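How Does a Song Get on the Radio?

Have you ever hummed along in the car and wondered who picked that song? At a station like the one in Medmont, a music director may listen to more than 100 new songs before choosing just 8!
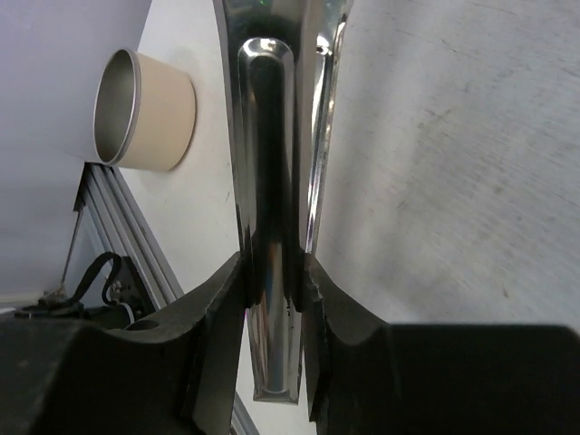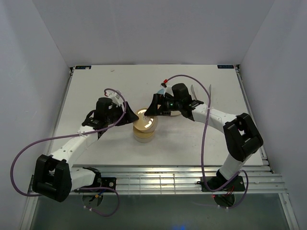
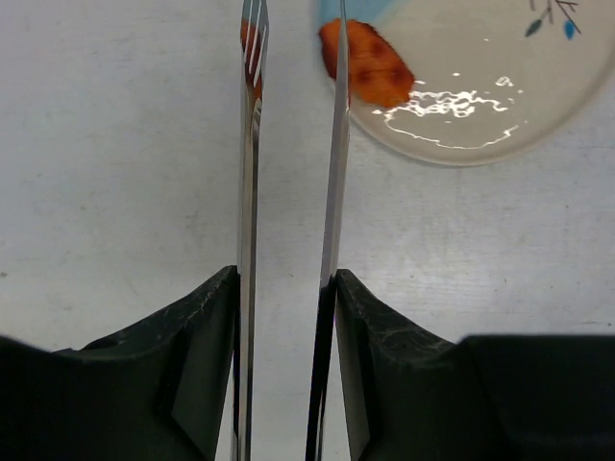
Last two pictures: round containers, then a fork and knife.

The chosen songs go on a list called a playlist, and the favorites get played again and again, which is why you know all the words by December (and your poor parents do too).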